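Best way to keep pantry shelves from sagging under canned goods?
Home & Kitchen > Storage

Posted by mudroom_maggie

Hi all, first post so be nice! We moved in December and I finally have a real pantry closet after years of stacking soup on top of the fridge. I went a little overboard stocking up and now I'm worried about the weight. The unit is light wood, open in front, and the top board gets the worst of it because that's where I can reach. I put my level on it last night and the bubble is not where I'd like it to be.

I've seen people say to move everything heavy to the bottom, and other people say to screw a strip of wood under the front edge. My husband wants to rip it all out and buy a metal Vornen rack, which is more than I want to spend right now. I'd also love to hear how you all rotate cans, because I found two jars of something at the back that came with us from the last house and I don't want to talk about the dates on them.

Thanks in advance!!

Aravind Alva

I had this exact problem in my old apartment and went down a big rabbit hole, so sorry for the long reply.

First thing, figure out if the board is bending or if the whole shelf is sitting crooked. They're different problems. Hold a straight edge (I used a yardstick) along the front of the board. If there's a gap in the middle, it's bending. If the yardstick sits flat and the bubble is still off, then one of your supports is lower than the other, or the floor isn't level, and no strip of wood is going to help you. Mine was the floor. I spent a whole evening blaming the shelf!

If it is bending, take everything off and flip the board over if yours aren't glued in. Sounds too easy, but it bought me a good long while. After that, a strip of one-by-two glued and screwed under the front edge makes a huge difference. Pre-drill it or you'll split the thing, ask me how I know.

For loading, heavy stuff goes out toward the side panels and lighter boxes go in the middle.
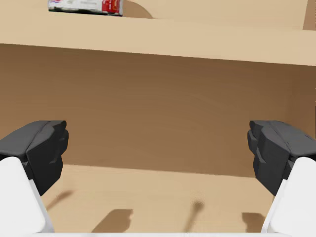
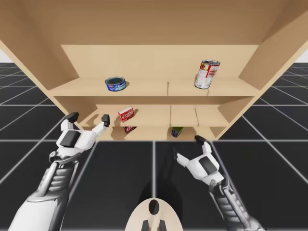

Open wood shelving, with printed packaging on the upper shelf in the first picture and two cans up there in the second.

Does it matter which way the wood grain runs on a shelf?
It matters a lot with solid wood. The grain should run the long way, from one side panel to the other, because a board cut the other direction bends much more easily and can crack under a load.

As for rotating, I write the month on the lid with a marker when I unpack groceries. New ones go in the back, old ones come forward. I tried one of those Wikura tilted can racks for a while and liked it fine for soup, but tuna cans went in sideways and jammed, and I got tired of fishing them out with a wooden spoon. It's in a box somewhere.

Also, if the unit is tall, please strap it to a stud. A full pantry shelf is heavy and kids climb.

garlic_and_gravel

just put the cans on the floor lol. been doing it for years

lindenhill22

I'm with your husband, sorry! We had wood shelves and went to metal and I never looked back. Ours is an Edwards and I've got all my canning jars on it plus the stand mixer. The one thing I'd warn you about is that small stuff tips over on wire shelves, so you'll want liners.

If you're keeping the wood one, I agree with Aravind about the strip under the front. My dad did that on every bookcase in the house. I'd skip flipping the boards though. We flipped ours and they just bent back the other way by the next summer, and then one side had a stain on it that I had to look at every day.

Pull the old jars out and check the lids before you do anything else. If a lid is puffed up, toss it and don't taste it.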